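# Epoxy or sealer for a bare concrete garage floor?

Posted in Floors & Basements

**fletesach**

I have a two-car garage with a bare slab, poured when the house was built, and I want to put something on it before winter. It has never been painted.
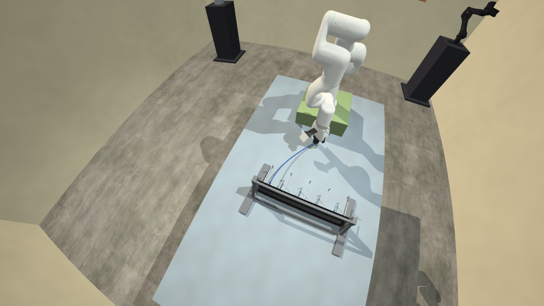 The slab is in fair shape. There's one hairline crack running from the side door toward the middle, and an oil stain where the old truck used to sit. I scrubbed the stain twice with degreaser and it got lighter but didn't go away.

I've had a quote of $3000 from a local outfit to grind it and put down epoxy with flakes. My neighbor says to skip all that and roll on a penetrating sealer for a tenth of the price. I do some woodworking out there and park one car. I don't care much what it looks like. I mostly want to stop the dust, because I sweep and an hour later there's a film on everything again.

The garage is 512 square feet. It isn't heated. We get road salt on the car from November to March. Can I do this myself, and which product should I be looking at?

---

**Peadar Duggan**

If dust is the main complaint, look at a densifier before anything else. It's usually sold as lithium or sodium silicate. It soaks in and reacts with the concrete and hardens the top layer. It won't peel, as there's no film on the surface to peel. It also won't do anything for the oil stain or the crack.

Before you buy anything, do a moisture test. Tape down a square of clear plastic, all four edges sealed, and leave it for a day. If there's water under it or the concrete has gone dark, don't put epoxy down. Mine failed that test in one corner only, near the downspout, so do it in more than one spot.

Also pour a little water on the floor. If it soaks in within a couple of minutes, a densifier or penetrating sealer will go in fine. If it beads up, somebody already sealed the slab, and you'd have to grind it first whichever way you go.

For application:

- Sweep, then wash the floor and let it dry fully. Check the label for how dry it has to be.
- Spray it on with a garden pump sprayer and keep it wet for the time the label gives.
- Push puddles around with a soft broom. Don't let them dry in place or you get white marks that are a pain to remove.
- Rinse if the label says to. Some brands need it and some don't.

Salt is a separate problem. A densifier alone doesn't keep salt water out very well. I would go over it later with a silane or siloxane sealer, after checking that the two are compatible. That one needs redoing every few years where the tires sit.

Fill the crack first with a concrete crack filler, the kind that stays a little flexible. Hairline cracks open and close with the seasons and a hard patch tends to pop out.

I spent $80 on densifier for a one-car garage. The floor looks the same as it did before. The dust is mostly gone.

---

**drarudura33**

just do the epoxy. I used a kit from the hardware store, cleaned the floor with the acid stuff that comes in the box, and it looked great. It did come up under the front tires the second summer, so maybe pay for the grinding.

---

**fletesach**

Thanks. Did the plastic test in three places and all of them were dry, and water soaks right in. Going to try the densifier. The oil stain will have to stay for now.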